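Clearing a Table: Sorting, Stacking and Wiping
Home Science for Grades 3 to 5, Unit 2

A table is a flat surface held at a useful height. Because it is flat, objects put on it stay where they are. This makes a table good for working and eating. It also means that objects collect there until a person or a machine takes them away.

Clearing a table is a sorting job. Sorting means putting objects into groups by a rule. The rule can be color, size, material or use. For a kitchen table, use is the rule that works best, and there are four groups.

Group 1: Food. Fruit, vegetables and anything in a bowl that will be eaten.
Group 2: Tools. Brushes, spoons and other utensils with handles.
Group 3: Containers. Bowls, cups, tins and trays.
Group 4: Cloth. Napkins and wiping cloths.

Some objects belong to two groups at once. A bowl with berries in it is a container and food. Treat it as food until it is empty.

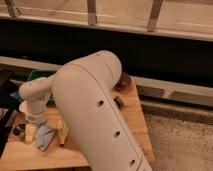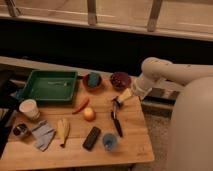
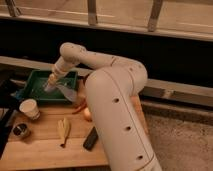

Photos: Kaja Ozoliņš / Clendmont Learning

The tray

A tray is a container with a wide, flat floor and low sides. The green tray in the second photo has sides that slope. The low sides, called the rim, stop small objects from rolling or sliding off when the tray is lifted. A tray lets you move many objects in one trip. If a table holds 17 objects and you carry one at a time, you make 17 trips.

Load a tray in this order:
Heavy objects go in the middle.
Light objects go around them.
Long objects lie flat, with no handle sticking out past the rim.
Anything holding liquid is carried separately.

The cup

A paper cup is wider at the top than at the bottom. This shape is called a taper. Tapered cups fit inside each other, so a stack of them takes up little space. A paper cup is light, and an empty one tips over easily. Clear empty cups early.

The cloth

Cloth is made of threads, and the threads have tiny gaps between them. Water moves into the gaps. This is called absorption. A folded cloth is easier to control than a crumpled one, and each fold gives you a new clean side. Fold a square cloth in half, then in half again. You now have four layers. When one side is dirty, turn the cloth over. After that, open it and fold it the other way.

Wipe along the lines in the wood, which are called the grain. Start at the back edge and move toward the front. Crumbs then collect in one row, where a hand held below the edge can catch them.

Try it

Ask an adult which table you may use. Write the four group names on a sheet of paper. List every object under one group before you touch anything. Clear the food first, then the tools, then the containers. The cloth is last. It is needed for wiping.

Words to know

Absorption: the taking in of a liquid by a material.
Grain: the pattern of lines in wood.
Rim: the raised or outer edge of a container.
Taper: a gradual change from wide to narrow.

Text by Wafula Mosoti. Next in this unit: Why Drawers Have Dividers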